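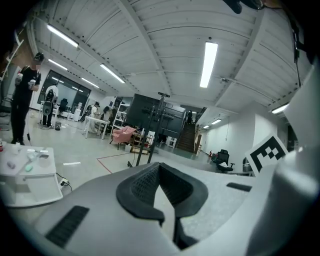
So who teaches the robots at Flonstead?

The people who used to do the picking. Same folks, same shifts mostly, only now they spend the day with a pair of grippers in their hands and the machine learns from how they move.

Flonstead packs small parts and gift orders for other companies. Boring stuff, by its own account. Two years ago the bulk of it was done at long benches in the Biver building, by hand, standing up. Then came Plodora, the in-house name for the automation plan, and with it the usual talk in the break room. Who goes first. Who gets moved. Whether to start looking.

Nobody was let go. 19 people moved off the benches and into what the company calls demonstration work. You pick up the grippers, you do a job the way you would with your own fingers, you put it down, you do it again. The arms over at the Flores site get the recordings. More than 3,520 of them so far, and a good part will be thrown out as too shaky or too fast.

Too fast is a real problem. A packer with years on the bench is quick, and quick is what got praised. Now a trainer asks for slow and even. One woman told me it was like being asked to walk down stairs and think about each knee. She hated the first month. She's good at it now and says her back is better, her wrists are worse.

Wrists come up a lot. So do shoulders. The grippers aren't heavy when you first lift them, people say, but hold them out from your body for an hour and see. Sessions were cut to 10 minutes at a stretch after complaints last September, with a break between. Some skip the break to get finished early. Supervisors say they discourage it.

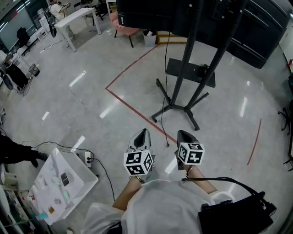

Two grippers, one pair of hands: demonstration work on the Biver floor.

Pay is the sore spot. Demonstrators got a raise of $159 a month when they switched over, and thats been it. The argument from the floor is simple – if the arms at Flores are doing it their way, with their tricks, then some of the value is theirs too. Management says the raise covers it and the matter will be looked at again. No date given.

The room itself is quieter than the old benches. People mention that before anything else. No belt, no radio fighting the belt. You can talk. A few miss the noise, or miss the count at the end of a shift, the full cart you could point to. A recording isn't a cart.

And then the bigger question, the one everybody gets to by the second coffee. What happens when the arms have seen enough? Flonstead says there will allways be new products and so new things to show. Could be. The packers I spoke to were split about down the middle. One is taking a night course in machine repair. Another shrugged and said the benches weren't going to last forever ethier, and at least this way she got asked how the job is done.

Flores takes on a second line of arms this fall. Biver gets more grippers, and is hiring – a handful of posts, bench experience preferred.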